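Kesero Housing Co-operative
Household Guidance Sheet: Electricity Use and Small Appliances in the Home
Revised 28th April

This sheet is issued to all residents of the Trillier and Kiiskinen buildings. It replaces the earlier sheet on heaters and kitchen appliances. Residents are asked to keep a copy near the switchboard or inside a kitchen cupboard door.

## Before plugging anything in

Check the rating plate of any appliance that is new to your home. It is usually found on the base or the back, and gives the power draw in watts. A slow cooker may draw as little as 200 watts. A small microwave commonly draws 800 watts or more, and the input figure on the plate will be higher than the cooking power printed on the door. Kettles, toasters and fan heaters draw a good deal more than either.

Inspect the cord along its full length. Cords that are split, flattened, stiff or repaired with tape are to be taken out of use. The same applies to a plug with bent pins or discoloured plastic. A cord should not be shortened, joined or fitted with a new plug except by a licensed electrician.

Hands must be dry. In the kitchen, dry the bench as well, and let the cord hang clear of the sink and the cooktop.

## Power boards

A power board gives you more outlets but does not give you more power. Everything connected to it is still drawing through one wall outlet, and the total must stay below the maximum load marked on the board. If no load is marked, or the marking has worn away, replace the board.

Place the board on a firm, level surface where air can move around it. It must not be covered by rugs, bedding, curtains or piles of paper. Boards kept behind a television or desk should be pulled out and dusted at least twice a year.

Hold a plug by its body, both when inserting it and when removing it. Pulling on the cord strains the connections inside the plug, and the damage often cannot be seen from outside. 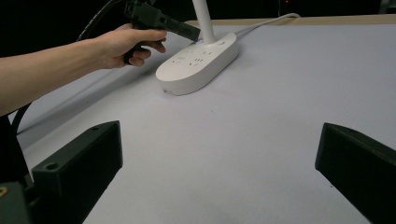 *Grip the body of the plug and keep the cord free.*

The plug should go in fully, with no part of the pins showing. If it feels loose in one outlet, do not wedge it or tape it in place. Try the appliance in a different outlet, and if the fit is good there, stop using the first one. A loose fit in a wall outlet should be reported to the building office.

The following are not to be run from a power board in any unit:

- fan, oil and bar heaters
- portable air conditioners
- clothes dryers and washing machines
- kettles, toasters and electric frypans
- a second power board

Lamps, radios, modems, phone chargers and computer equipment are suitable, provided the marked load is respected.

## Kitchens

The outlets along the kitchen bench in the Trillier building share a single circuit. Running the kettle, the toaster and the microwave together will usually trip the breaker. Boil the kettle first and use the toaster afterwards. In the Kiiskinen building the refrigerator has its own outlet, marked with a blue dot, and this outlet should be left for the refrigerator alone.

Allow a gap behind the refrigerator so that warm air can escape. The coils at the rear, where they are exposed, may be cleaned with a soft brush once the appliance has been switched off and unplugged. Door seals should be wiped with warm soapy water. A seal that will not hold a strip of paper firmly is due for replacement.

Empty the toaster crumb tray weekly. Never reach into a toaster with a knife or fork, even when it is switched off at the wall.

To descale a kettle, half fill it with equal parts white vinegar and water, bring it to the boil, switch it off and leave it to stand for one hour. Rinse three times, then boil once with fresh water and discard it. Keep water away from the electrical base, which may be wiped with a barely damp cloth after unplugging.

## Laundry

Clean the lint filter of a dryer after every load. Fabrics that have been used with cooking oil, furniture oil or solvents should be line-dried even after washing, as heat can set them smouldering. Let the dryer complete its cool-down cycle before the clothes are taken out, and do not leave home while it is running.

The shared machines on the ground floor take a full load of everyday washing, but not doonas or rugs. Overloading wears the bearings and leaves detergent in the cloth.

## Reducing the electricity bill

Residents who wish to follow their usage can read their own meter. Note the number on the display, wait one full week and read it again at the same time of day. The difference between the two readings is the week's use in kilowatt hours. For instance, an opening reading of 831 and a later reading of 1,324 give 493 units for the period between them.

Switch off at the wall any appliance that keeps a clock or standby light but is seldom used. Wash clothes in cold water where the fabric permits. In winter, close curtains at dusk and lay a draught stopper along the foot of the entry door. Heating one room with the door shut costs far less than warming the whole unit.

## If the power goes off

Look first to see whether the hallway lights are working. If they are, the fault is probably within your own unit.

1. Switch off and unplug the appliances on the affected circuit.
2. Reset the breaker once only.
3. Plug the appliances back in one at a time, leaving a short pause after each.
4. If the breaker trips again, leave the last appliance unplugged and have it tested or replaced.

Where the breaker will not stay on with everything unplugged, leave it off and telephone the building office. Residents must not remove the switchboard cover. An outlet that is hot to the touch, buzzes or smells of burning should be treated as urgent. Switch off the circuit at the switchboard and do not touch the outlet again. In the event of fire, leave the unit, close the door behind you and call the emergency number.

## Disposal

Old power boards, cords and small appliances may be left in the grey Trelo bin beside the bicycle store. Batteries go in the separate tub on the shelf above it. Please do not place either in the household rubbish. The Trelo bin is emptied monthly, and larger appliances are accepted at the July collection by arrangement with the office.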